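Ticket 1255 – Toy brick sorting, bins coming back mixed
Opened by: Quyên Đàm
Assigned: Tianyou Tang
Priority: 3
Status: open, waiting on reply

Quyên, 8:40 am
Bricks for the Kavden sets are getting to packing in the wrong colors again. Two sets opened this morning, both had yellow in the red bag. Labels fine, bags fine. Has to be before bagging.

Tianyou, 9:05 am
Which batch? And are you pulling from the shelf tubs or the table bins

Quyên, 9:10 am
Table bins. Batch 5. Didnt write down which bin, sorry.

Tianyou, 9:50 am
Checked the shelf tubs first. Red tub clean. Blue tub clean. Yellow tub had a few red down at the bottom, old stock from the Drutov order I think. Tipped it out, re-sorted, put back.
Not convinced thats all of it – yellow in red is the wrong way round for that.

Henrik Stüber, 10:20 am
We had this in December. Somebody topped up from the returns box without sorting first. Returns box is the gray one under the bench, no lid. Worth a look.

Tianyou, 10:45 am
Returns box is mixed, all colors. No sign on it. Taped a sign on, DO NOT TOP UP FROM HERE. Moved it to the Amanar shelf for now.

Tianyou, 11:30 am
Bins emptied, wiped, refilled from shelf tubs only. One color per bin, order is red, blue, yellow going left to right. Pls keep that order, the bagging sheet goes by it. Blue is low, more on the way from Detlef.

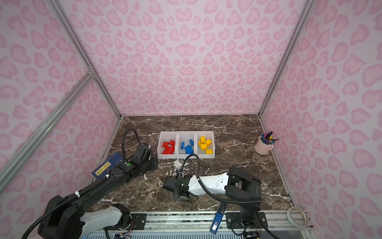
Table bins, red / blue / yellow. Pen cup at back right.

Quyên, 11:55 am
Looks right. Can the markers stay there? Need them for the bag labels.

Tianyou, 12:05 pm
Yes leave them, just not in the bins.

Detlef Wiegand, 1:15 pm
Blue refill ready, will bring over after lunch. Sorted it myself, no need to recheck.

Tianyou, 1:20 pm
Rechecking anyway. Quyên pls open 3 sets from the next batch before they get sealed and post what you find. Keeping ticket open til then.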